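Vedetti layoffs: 634 jobs, and a very cheerful press release

Business & Markets > Company news

gasketcase
Posted Nov 20, 2018

So Vedetti is cutting 634 jobs and the release has the word "exciting" in it twice. Most of it falls on the Ument plant, which they bought four years ago and promised to "grow together with." I guess they grew.

Shares went up 8 percent before lunch. I own 400 of them, so I get to feel bad and slightly richer at the same time.

plainrye
Reply to gasketcase

Read the second page. A chunk of the 634 is people who already left and won't be replaced. My sister-in-law works in payroll at Ument and her floor has been half empty since spring. It's ugly but it's not 634 people walking out with a cardboard box.

gasketcase

Great, so they're laying off people who aren't there. That should go smoothly.

tollbooth_ed

What gets me is that bathroom fixtures are not a dying business. People are still going to the bathroom, last I checked. This is debt from buying Ument and then Baidoo on top of it, and now the folks on the line get to pay it down.

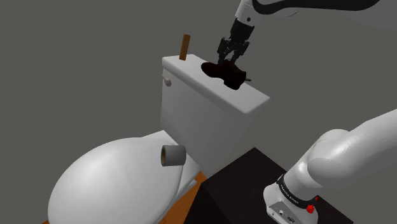 Toilet with arm over the tank

plainrye
Reply to tollbooth_ed

Disagree. The debt is big but they can cover it. Orders from home builders have been soft all year, and Fovamix has been selling under them to every contractor in the state. You can't keep three shifts going out of loyalty.

tollbooth_ed

Funny how there's always loyalty money for the top floor. Murray Kereama got his full bonus in January. I looked it up so you all don't have to.

plainrye

He got it for last year, when they hit their numbers. I'm not his lawyer, I just think you should be mad about the right year.

mrs_halyard

I did 8 years at Baidoo before the sale. First they change the coffee, then they change the badge, then there's a meeting with sandwiches. If anyone here is at Ument: take the early package if you're offered it. The second one is always smaller. Ours was, anyway.

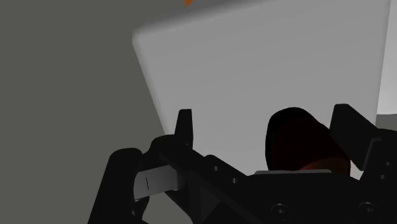 4 replies hidden. Show newest first

gasketcase
Reply to mrs_halyard

Was the Baidoo severance paid in one lump or spread out? My neighbor is at Ument and they've told him both.

mrs_halyard

Spread out. Then one lump after enough people complained. Tell him to get it in writing and to ask about the health plan while he's at it.

tollbooth_ed

And to eat the sandwiches.

plainrye

Union meets with management next week, so the split between Ument and the head office could still move. I'll post if I hear anything I'm allowed to repeat.

gasketcase

And if it's something you're not allowed to repeat, I'm at the same email as always.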